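Four months with Poltum, a simulated workbench for collecting demonstrations
Reviewed 26 June 2018

I should say first that I came to this as somebody who likes real benches, real clutter and a real arm bolted to a real table, so Poltum had some ground to win with me.

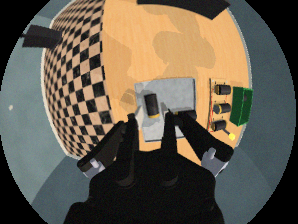

Hiebert, who read my early notes, wrote back that simulated examples were a fine way to teach a robot about simulators, and that I'd be sorry the day I moved to the shop floor. I have thought about that remark more often than I would like, and I'll come back to it further down.

What Poltum sells is a virtual table with a gripper you steer by hand, plus a recorder that saves everything you did as a demonstration for your learner to copy. Our task was a simple one on paper - dark cylinders with a yellow band, a gray tray, and a narrow board where more of the same cylinders lie - and we wanted over 200 clean runs of it before we trained anything at all. We got there in April, and I have been adding to the pile ever since, partly out of need and partly (I admit it) because it's pleasant work with a cup of coffee at hand.

The part I have come to love is the wrist view. It's a round, fisheye sort of picture with the fingers in the lower middle, and the edges of the table bend quite a bit. My first few runs were dreadful! I kept reaching for where a straight-edged picture would have put the cylinder, and it took me a good afternoon to settle down. Once I had, I found I was watching the fingertips and not much else, and that turned out to be good for the data, too, since the learner gets the very same view I had when I made each choice.

I'm also fond of the shadows. They're soft and greyish and they fall from the gripper onto the tray, and I lean on them to judge my height more than I lean on anything in the menus. You can turn them off to make things run faster. Please don't.

Resetting is where Poltum saves the most time. One key puts everything back with a little shuffle in the placement, and a fresh run is ready in 10 seconds. On our old Skovis rig I'd allow a couple of minutes for the same thing, with a good deal of bending down to find whatever had rolled off. A comfortable sitting for me is 30 runs, then a walk around the block.

Now the grumbles. Dark fingers closing on dark cylinders make for hard looking, and the yellow band is often the only thing that tells me which way a part is lying. I asked the makers, a firm called Dranent, for a way to change the gripper's color, and they were kind about it and said maybe next version. The recorder also keeps your dawdling. If you stop to think halfway through a reach, the pause goes into the file, and our first learner picked up my habit of hovering, which was funny for a day. There is a trimming tool, but it works on one run at a time, and I spent 15 evenings with it that I'd like back.

As for Hiebert's worry, I can only report that contact feels too tidy. Things slip less than they should, and I plan to mix in real runs before I trust any of this near a machine that can pinch. I'd still buy it again for the first stretch of a project, when you need plenty of examples and don't yet know which ones matter. Get a decent hand controller to go with it, though. The mouse will wear you out.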